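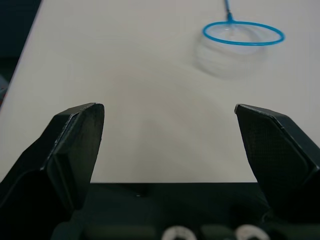

## 3. Methods

### 3.1 Households and recruitment

The study took place in Cerkine, a town with two water supply zones and a mix of detached houses and low-rise rental flats. Letters were sent to addresses drawn from the municipal billing list, and 205 households agreed to take part. Rented and owner-occupied homes were both eligible. Homes with a private bore or a shared meter were left out, as their use could not be matched to a single billing account.

Each household named one adult to keep the diary. Where that person moved out during the study, a second adult could take over, provided the change was noted on the cover sheet. Diaries with an unrecorded change of keeper were removed before analysis.

### 3.2 The diary

The diary was a stapled booklet with one page per day. It asked for the start time of each shower, bath, laundry load, dishwasher cycle and period of garden watering, along with the number of people at home overnight. Drinking, cooking and toilet use were not recorded. An earlier version printed in April had asked for these as well, and most test readers stopped filling it in before the second week.

Volumes were not requested. Majumder and Wickramasinghe compared written estimates with metered flow in an unpublished pilot and found that people were fairly good at recalling when they used water and poor at judging how much. We therefore treated the diary as a record of timing only and took all volumes from the meter.

### 3.3 Meter data

Hourly readings came from the household meters through the Wevgate billing system. Hours with no reading were left blank and were not filled by interpolation. A household was kept in the sample if at least 95 per cent of its hourly readings were present over the study period. Readings were stored in litres and checked against the printed bill by Bañez.

Continuous overnight flow was taken as a sign of a leak. If flow stayed above zero for 50 hours in a row, the household was told by letter and its data were held back until the flow returned to zero. Such homes form a separate group in Section 4.3 — they are not part of the main results.

### 3.4 Matching and coding

Diary entries were typed up by one coder and checked by another. An entry was matched to a meter reading if the recorded start time fell in the same hour or within 20 minutes of its edge. Where two activities shared an hour, the volume was assigned to a combined category and no attempt was made to split it.

Disagreements between the coders were settled by Danladi, who had not seen the meter data. The most common cause was handwriting, followed by entries made on the wrong page. Laundry loads started on a delay timer also caused difficulty, as some people wrote down the time they loaded the machine and others the time it began to run. Both were accepted, and the field was coded as uncertain in each case.

**Figure 1.** Two black gripper fingers, spread apart.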